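Print this post | E-mail this to a friend

Posted in June by the Fernstead blog

I held out against noise-canceling headphones for years, mostly out of stubbornness, and then the Nurex over-ears dropped to $219 at the little electronics shop in Hendutbridge and I caved. I've had them for two months now and I wear them on the bus, at my desk and (I admit it) while doing the dishes.

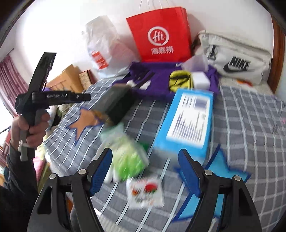

The first thing I noticed was how light they are. My old pair left a sore spot on top of my head after an hour, and with these I sometimes forget I have them on – I once walked all the way to the mailbox with nothing playing! The bus engine fades to a soft hum. Voices still come through a little, which I like, as I'd rather not miss my stop.

Battery life is good too. I charge them on the weekend and they get me through the week, even with long phone calls to my sister, who can talk. The app is another story. It wanted an account, then an update, then my permission for everything under the sun, and I still can't work out how to save my own bass setting. If you've managed it, please leave me a comment!
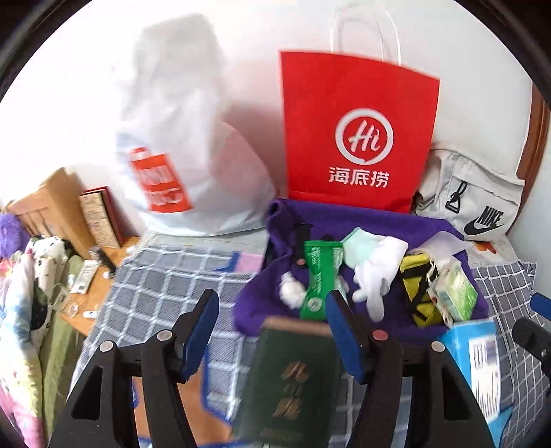
Checked cloth, with a dark green book or box in front.

One more thing before I go and start dinner. The shop also had the smaller folding pair, and I tried those on for a good while. They sounded nearly as nice but pinched behind my glasses, so if you wear glasses, do try before you buy.

Contact | Copyright Fernstead | Back to top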